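The Long Life of the Good Tablecloth

My grandmother owned one good tablecloth, and I ate off it exactly never. It lived in a drawer in Ralesden, folded in tissue, waiting for a visitor grand enough to spill gravy on it. The Queen was mentioned as a possibility. She had other plans.

Most families have something of the kind. A set of glasses, a teapot, soap shaped like shells. We buy the thing, admire it for an afternoon, and then put it away and carry on with the chipped mug from the petrol station.

Krystyna Krawczyk has spent years clearing other people's houses, and she can find the good drawer before she has taken off her coat. "Second one down, in the dining room," she told me. "Towels with the ribbon still on. Always peach."

She once emptied a bungalow where the owner had kept 42 linen napkins, unused, and a kitchen roll on the table for guests.
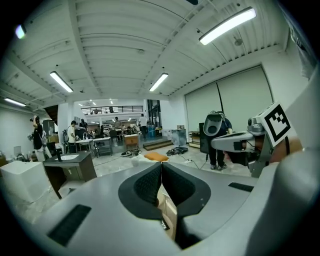

Paying to be afraid

Price has a lot to answer for. Last October I walked into Uretura, a shop that sells very little in a great deal of space, and was shown a Mäkelä coffee pot for £499. It was a handsome pot. I would have been frightened of it for the rest of my life.

The cheaper stuff gets all the fun. My three worst saucepans have been to Clumoditz and back in the boot of a car, on a camping trip I would prefer not to discuss, and they still boil an egg. The smart one hangs on the wall and gets dusted.

Krawczyk's own rule is that anything she brings home must be used by teatime. She drinks squash out of cut crystal and has broken three glasses so far - "two of them mine, one the cat's".

I inherited the tablecloth in the end. It had gone yellow along every fold. I put it on the kitchen table, and by the pudding there was beetroot on it.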